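Re-zeroing intervals on the Clakitz line - how often is too often?

Print this thread | E-mail this thread

mwhalley
29/10/2024
We run two Clakitz folding cells in the Zilcombe plant, flat goods only, mostly sheets and covers. The supervisor wants us to go from re-zeroing the guides every 1000 cycles to every 300. His argument is that small errors add up and by the time the checker rejects a piece you have already lost the batch. Mine is that each reset costs us a few minutes on both cells and we have no record of a batch lost this way in the last year. Does anyone run a fixed interval, and how did you pick the number?

tolstack
We did this in April. Started at 1000, went down to 200 because the planning office had read a paper, and went back up to 630 after two months of complaints. 630 is where our own drift plot crosses half the tolerance. I would not copy it. Get your own plot.

Ye-seo Ha
I agree with the supervisor, at least on the principle. If the error builds up with running time and you know it builds up, a planned reset beats waiting for a reject. You choose the moment, so it can go at a shift change or a roll change. A reject chooses the moment for you, and in my experience it is in the middle of a rush order.
The part people skip is deciding what the functional requirement is. For folding it is edge to edge match at the last fold. Everything upstream only matters to the extent it moves that number.

mwhalley
Our requirement on paper is the position of the first fold, not the last. That came over with the Rowlands contract and has never been changed. 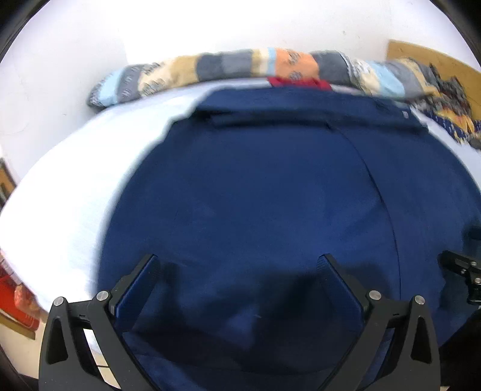

Catrin Pritchard
Then I would change the requirement before touching the interval. First fold position is easy to measure and tells you very little. A cell can hold it all day while the last fold wanders. We wrote ours again from scratch two years ago, starting from the piece lying flat and open, like the big navy one spread over the white sheet there, and asked at each step what has to be true before the next step can start. We ended up with four requirements where we used to have eleven, and only one of them drifts with time. That one gets a scheduled reset. The others get checked at setup and left alone.

tolstack
Four sounds low. What did you do about tension?

Catrin Pritchard
Tension is a design parameter in our version. It is something you set in order to meet a requirement. If you list it as a requirement too, you have it twice and the two entries fight each other.

tolstack
I know the theory. On our line the tension setting moves both the edge match and the stack height, so it is coupled whatever you call it. You can't write that away on a spreadsheet.

Catrin Pritchard
No, but you can put in a separate stop for stack height, and then it is not coupled. We did that with a bracket made in the shop.

brg_dunn
Maintenance point of view. Every reset is also a chance to get it wrong. On nights we have people who do it maybe once a month. When we went to a short interval the number of bad zeros went up and the gain was gone. If you go to 300, make the routine automatic or at least put the steps on the panel.
Also check which Brutance firmware you have on the drives. The older one drops the offset on a power dip and you will be chasing something that has nothing to do with wear.

Ye-seo Ha
That is a fair point about bad zeros. I would still argue the answer is a better reset procedure. Stretching the interval hides the problem.

brg_dunn
It doesn't hide it if you log it. We log every zero with the value before and after. Anyone can see what is going on.

mwhalley
We only log the value after. I can get the value before added, it is one tag in the controller. Both cells are on the newer firmware, I checked this morning.
Plan for now: leave one cell at 1000, put the other at 300, log before and after on both, and measure the last fold on some 200 pieces from each. I have asked for the requirement list to be reopened as well but that goes through Rowlands and will take longer.

tolstack
Swap the cells halfway. Otherwise you are comparing machines and not intervals.

mwhalley
Good, will do. I'll post the plots when I have them.

Print this thread | E-mail this thread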